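Teleoperation notes: what the bin sessions taught me about my own hands

2022-03-29

The February sessions are finished and the logs are copied over, so I can write down how the demonstrations were collected before I forget the details. The task is bin picking: reach in, grasp one object, lift it clear, release it. The operator drives the arm remotely and the system records joint positions, gripper commands and the camera stream.

We started with hand guiding. You take hold of the arm near the wrist, put it in a compliant mode and walk it through the grasp. It feels natural and it produced poor data. My forearm was in most of the camera footage, and the force readings included me. A policy trained on that material learned to approach nicely and then hesitate over the object, at about the point where I used to shift my grip. Leif Hauksdóttir had warned me of this. I spent 3 days confirming it.

Remote control fixed both problems and introduced a delay. I measured the lag between input and motion only after noticing that every one of my descents had a small stop in it. I was moving, waiting for the arm to catch up, and moving again. Leif's descents did not have the stop, so he was either predicting better or worrying less. We lowered the gain on the vertical axis and my traces got smoother within an afternoon.

The set we kept has 1,348 demonstrations. I threw out 17 for logging faults — the timestamps on the gripper channel had drifted away from the camera's. Failed grasps stayed in, with a label. Early on I deleted them out of vanity, which left the model with no record of a slip or of what an operator does next. The recoveries are the most useful part of the set. If you collect your own, keep recording after the miss.

Operator style turned out to matter more than I had allowed for. I come in from directly overhead and rotate late. Leif rotates early and comes in at an angle. Either works. Mixed together without an operator label, they gave us a policy that started one approach and finished the other, usually ending against a wall of the bin. Adding the label as an input cured most of it. Pedeo, our playback tool, now colors traces by operator, and I should have asked for that at the start.

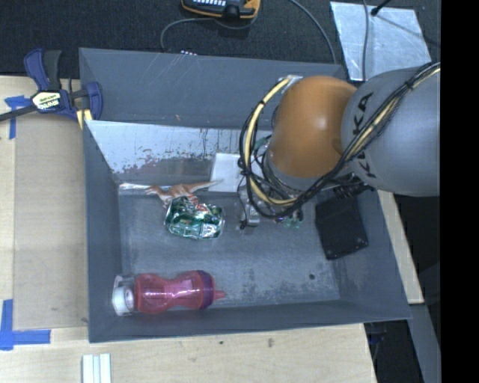

Aksel Nørgaard

Objects by the walls took the most operator time. With something flat and black near the right side, the gripper has to come down in a narrow space, and the cable bundle on the arm hides a good part of the view from this angle. The bottle lying along the front wall is a different problem, as the approach depends on which segment you aim for. I went for the waist between the two bulges and Leif preferred the end by the cap. The crushed can I would normally leave for last. It is bright with reflections and I do not trust depth readings on a surface like that.

For the next round I want a second camera view on the operator's screen and a fixed rule for when a demonstration begins. At present it begins when one of us presses the key, and my key presses come earlier than Leif's. Trimming by first motion gets rid of most of the difference but also cuts the short pause where the operator is deciding what to pick, and I have not settled whether that pause is worth keeping.

The trimming script still needs its hard-coded paths removed. I will post it once that is done.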